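Table clearing, pre-run checklist
Cell 2, July, checked by Graham Bellamy

Emergency stop in reach: OK
Arm cover and joint bands: OK
Floor around chairs clear: OK
Plate, fork, pencil and potato set out: OK
Speed limit set: OK, left at the slow setting

Comment: fork goes in the tray, potato in the bin, pencil stays. Koltinik still treats thin items as wood grain on this tabletop. 473 tries logged, 99 clean. 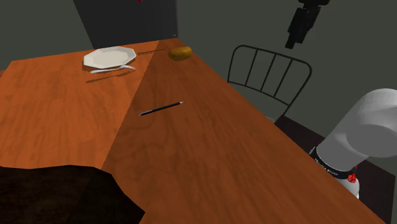

Seija Väisänen wrote back that 99 is too low to call this a household chore yet, and she wants the pencil rule tested separately before anyone adds glassware.

Agreed. Glassware: NOT CLEARED
Next check: after the grip update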